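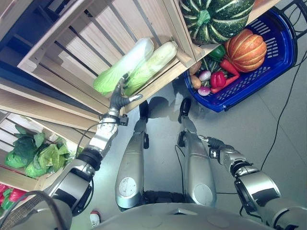 A vegetable is a part of a plant that people eat. Different vegetables come from different parts of the plant, and store shelves often mix them together. Napa cabbage, like the two lying side by side on the wooden slats, is a leaf vegetable. The pale end is the thick base of the leaves, called the stalk end. The green end is the thin, soft tip, which bruises first.

Carrots are roots. A carrot grows underground and stores sugar for the plant. Peppers, squash and pumpkins are fruits in the botanical sense, meaning that they grow from a flower and hold seeds. A green bell pepper is often a red one picked early - the color changes as it ripens.

Slatted shelves have gaps between the boards. Air moves through the gaps and carries moisture away. Baskets with holes in the sides work the same way. Heavy items such as pumpkins should not be stacked on leaves.

Napa cabbage is almost 95 percent water. Once cut from its root, it slowly loses that water and wilts. Cool, humid air slows this down.

Words to know
Botanical: having to do with the study of plants.
Wilt: to become limp from loss of water.

Text: Helge Magnusson

Print this page | E-mail this page

Related pages
Why Onions Have Layers
How a Seed Sprouts
What Is a Root Cellar?

Contact | © 2022 Nosska | Back to top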